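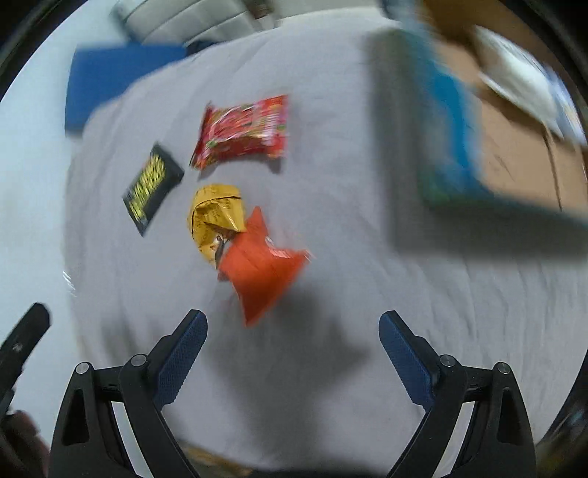
Fish do not eat the same thing all day long, and a person who wants to catch one must first think about what it is hungry for. This page is about bait, the food or the false food that goes on the hook. Think how you choose a snack. A red packet with gold and green on it, or a black packet with bright yellow letters, can catch your eye from far away, before you know the taste. Some fish also notice a bright color first. Other fish hardly use their eyes, and they find dinner with their nose or with their whiskers.

Two kinds of bait

Natural bait is something a fish can really eat. Worms are the most famous, but people also use bread, sweet corn, small shrimp and insects. Natural bait has a smell, and the smell spreads slowly in the water. A catfish in a muddy lake can follow it in full darkness.

Artificial bait is called a lure. It is made from metal, wood, rubber or feathers, and it has no food in it. A lure works because it moves like something alive. If you leave most lures lying still on the bottom, the fish will look at them as you look at a stone.

How does a fish smell?

A fish has small holes in front of its eyes. They are called nostrils, like yours, but the fish does not breathe through them. Water goes in and comes out again, and inside there is a soft skin which feels the smell. Many fish can notice a very small amount of worm juice in a lot of water. They can also notice soap or sunscreen on your fingers, so it is good to rinse your hands in the lake before you touch the bait.

Catfish have one more trick. Their whiskers have taste buds, the same kind of thing you have on your tongue. Imagine that you could taste the soup by touching it with your mustache!

What colors do fish see?

Many fish see colors, but water changes them. Red light is the first to disappear when you go down. In deep water a red lure looks brown or black, and a blue one keeps its color longer. In clear, shallow water, fishers often choose silver or natural colors. In cloudy water they often choose yellow or another strong color, or a black lure, which makes a dark shape that the fish can see from below.

Bait in cold water

Fish are cold-blooded. This means their body is as warm or as cold as the water around them. In February, Goh Lake is very cold, and the fish there move slowly and eat little. A fisher uses a small bait and pulls it slowly. In summer the same fish will chase a big, fast lure.

A small test at home

You need 2 jars of cold water, one slice of bread and one piece of cheese. You do not need any fish.

Put a piece of bread in the first jar and a piece of cheese in the second. Wait 12 minutes and do not shake the jars. Then look at the water near the food. Which one became cloudy? Which food is falling apart? Smell each jar, but do not drink from it. A bait which falls apart quickly spreads its smell well, but it also drops off the hook sooner. Fishers must always choose between these — and they do not always agree.

Be kind to the water

Never throw leftover worms or little fish into the lake. They may come from another place, and they can harm the animals that live there. Take them home, together with your old line and your empty bait boxes. Ask an adult to help you with hooks, every time.

At Naralholm Pier children may fish with bread and corn only. At Clasivcombe Pond you can use worms too, if an adult is with you.

Words to remember

Bait: what you put on the hook to interest a fish.
Lure: a bait that is not food.
Nostril: a small hole for smelling.
Taste bud: a tiny part of the body that feels taste.
Cold-blooded: having a body as warm or as cold as the place around it.

Trumunum Young Anglers' Pages, 20 November 2018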